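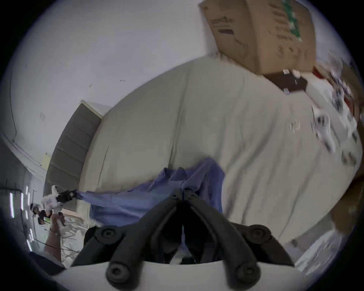 What do residents need to do before the bedding changeover at Grodura House?

Residents should take all clothing and personal items off the bed, fold or bag what they wish to keep in the room, and leave the mattress clear by 10 a.m. on Saturday.

The housing office at Grodura House has confirmed that new bed linen will be issued to all 272 rooms in September. The sheets, supplied by Preltex, replace sets that have been in use since the building opened. Each resident will receive two fitted sheets, two pillowcases and one blanket cover. Rooms in the Lại wing will be served first, followed by the main building.

Old linen should be placed in the bags left outside each door. Towels, clothing and privately owned bedding must be kept out of these bags -- the laundry contractor, Dundix, cannot return items once they have been loaded. During the last changeover, 57 pieces of clothing were sent out with the sheets, and most were never claimed.

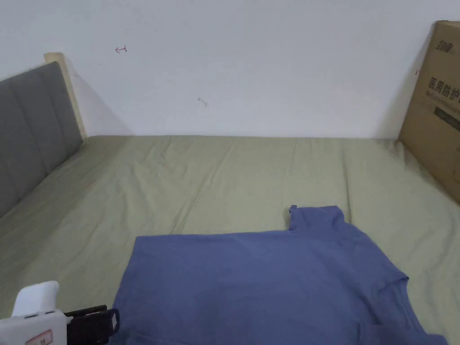 The office is also asking residents to use the occasion to sort their clothing for the cooler months. Closet space in the standard rooms is limited, and shirts folded to the same width take up far less of a shelf than shirts put away in a pile. A made bed is the best surface for the work. A short-sleeved T-shirt spread flat on the sheet, like the blue one on the pale green bed, can be smoothed by hand, folded in from both sides and then folded up from the hem. Large cardboard boxes may stand upright against the wall while sorting is under way, but they should be flattened and taken to the recycling room on the ground floor by the end of the day.

Clothing in good condition may be left at the front desk for the building's exchange rail. Items should be clean and folded, with no more than 30 per household. Shoes and pillows are not accepted.

Residents who will be away during the changeover may ask the front desk to hold their new set. A signed request form is required and is available in the lobby. Mattresses with torn seams or broken zippers should be reported on the same form; replacements will be delivered separately after the linen has been issued.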